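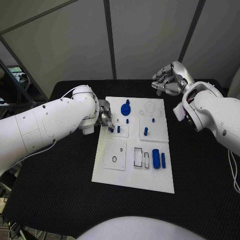

August, notebook 4, peg board teleop, started 9.20

Second full session on the blue peg set. Cameron Sutcliffe on the gloves all morning, me on the logger. Pedals swapped back to the old pair after the new ones stuck twice yesterday.

Frame count on the test recording was 3,009, which matches the length. Deleted it and started the real set from zero.

Finger scaling: thumb was closing too early on both hands. Dropped thumb gain from 1.0 to 0.85 and left the others alone. Better on the left. On the right the index still leads a bit and Cameron is correcting for it by rolling his wrist, so that will be in the data. Note for whoever trains on it.

First stretch was left hand only on the small pegs, right hand parked up out of the way. Approach from above, pinch, lift, stop over the slot, then go down. The stop is the part we argued about.
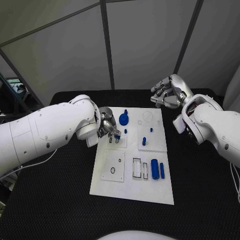
Constanza Urrutia asked for the pause to come out altogether. Her view is that a policy learns to hover if you show it hovering, and she had that on the Dalen job, where the arm would sit over the hole until the timeout. Cameron says he can't see the slot properly in the headset without stopping. Settled on a short pause allowed, half a second at most, and anything longer gets tagged SLOW so it can be filtered later.

10.45 – restarted the left hand driver. Lost one episode.

Then right hand on the pegs. Reach is fine on the near side of the board, but at the far side the elbow comes up and the wrist runs close to its limit. Moved the operator's stool back a hand's width and re-zeroed. Helped a little.
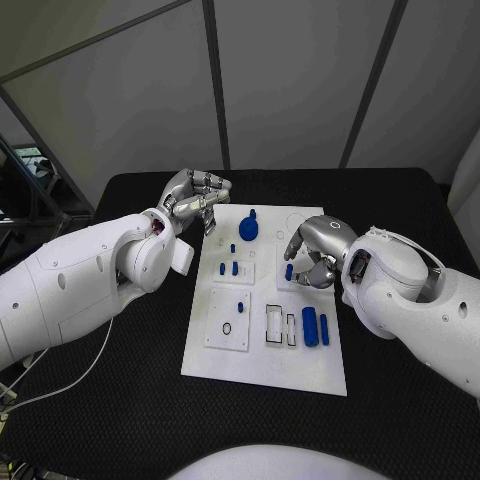 Grip force is still a guess. There is no feedback in the gloves, so Cameron squeezes until the fingers stop moving on screen and then a bit more. Set the current cap to 554 on both hands, same units as the vendor tool. Should try lower when there is time.

Changed the naming so left and right episodes go in separate folders. The merge script doesn't know about this yet.

After lunch, switching hands inside one episode. Rule for now: the idle hand goes back up before the other one comes down. Cameron forgot a few times and I kept those, tagged BOTH.
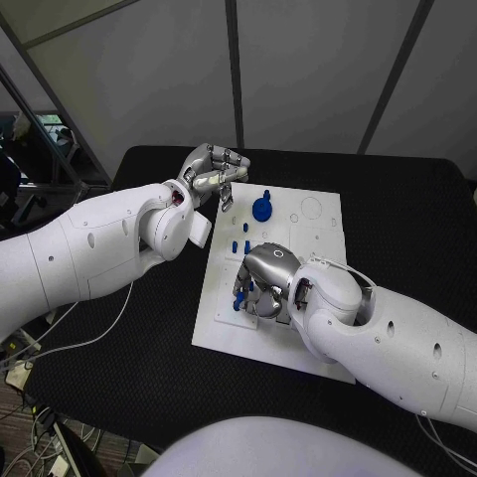 Throw the BOTH ones out, was Brodie Hoani's answer when I sent the list over. He would sooner have 88 clean episodes than a big folder with two habits mixed up in it, and he pointed out that Clidstead only want one hand moving at a time anyway. I've moved them to a side folder and not deleted anything.

Cable on the right arm needs a proper clip before we do the gear. Ask Hamish.

To do
– merge script, new folder names
– right index gain, try 0.9
– second operator, Heather if she is free
– check clock drift between the head camera and the joint log, nearly 3,312 frames in the longest file and I have only looked at the start of it

Stopped 16.10, arms parked, brakes on.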